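4 min read

Hokus Fund: Report on the Second Half-Year, Asau Water and Latrines Project

We thank the Hokus Fund for its support in this period. In this report we explain what was done in the Asau villages, what is late, and what we ask you to decide before October.

Wells and water points

Two new wells are in use, one in the upper village and one beside the health post. Both were drilled by Kozma, the same company as in the first period. The well at the health post had to be moved up the slope from the place in our plan, as the first water was cloudy and the laboratory did not accept it. The second sample was accepted. This change took five weeks and used most of our reserve for drilling.

The old spring is still used by many families for washing. We do not want to close it. We put a fence on the upper side so that cattle do not enter, and we will test the water again after the rains.

Latrines

The plan was for 80 household latrines in the year, and 69 are finished. The others have a pit and a slab but no walls. Cement came late from the coast, and in the harvest season the families have no time for building. We expect to finish them without extra money.

At the primary school the girls' block is open. The door locks were of bad quality and we replaced all of them. The boys' block still has the old roof, which leaks on the north side.

Hygiene and laundry

The hygiene sessions are held on Thursday afternoon, when the market is closed. Almost 800 people came to at least one session. The most popular subject was the washing of clothes and bedding when there is diarrhea in the house. Women asked many questions about heavy clothes, which need much water and dry slowly in the cold months.
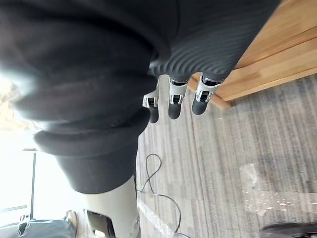
Water committees

Each well has its own committee, which collects a small monthly payment for repairs. In the upper village the payments are regular. At the health post they are not, and the people there say that the clinic should pay more than a household. We think they are right, and we have written to the district office about it. There is no answer yet.

Budget

Spending is at the planned level, except for drilling (over) and training materials (under). We ask for your permission to move 18 percent of the training line to the drilling line. The total does not change.

Next period

We will finish the latrine walls, repair the roof of the boys' block and train pump mechanics from both villages. The spare parts will be kept at the Nondwood store, where there is a dry room with a lock. Please send us your answer about the budget line before we sign the next order with Kozma.

Asau Water and Latrines Project | Contact | Back to top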